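9/3/24
By Sabina Cassim

I have walked past the old Oleck shoe store a hundred times since it closed, and on Saturday I finally got to go inside again. The Lemimby craft room opened its doors there at 10, and by lunchtime I had glue on both sleeves and a paper lantern I'm ridiculously proud of.

If you went to the old craft room over on Nakamura Street, you'll remember the tables. Wobbly, scratched, and so high that my niece had to kneel on her chair to reach anything (she's six, she didn't mind, but I did). The new place has low tables, and some of them are topped with big mint-green boards you can work right on top of. I love the color! It's easy on the eyes, and white paper shows up beautifully against it when you're hunting for that one tiny piece you dropped. 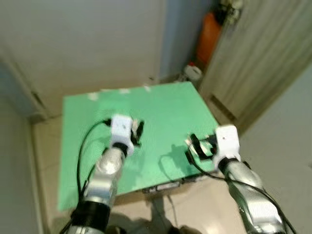

One of the green-topped tables at the Lemimby craft room.

The walls are plain white for now. There's talk of hanging work from the July summer classes once the frames come in, and I hope they do it - the kids' collages were the best thing in the summer show.

The room had 118 visitors on opening day, which is a lot of people for a former shoe store. It did get crowded near the door, and the line for the sink was long enough that I gave up and washed my hands at the Avano coffee counter next door. They were very nice about it.

Drop-in hours are Tuesday through Saturday, 10 to 4. A morning costs $2 and paper is included, but bring your own scissors if you're picky about them. Kids under eight need a grown-up along. The first evening class is lantern making again, and sign-up is on the clipboard by the front window.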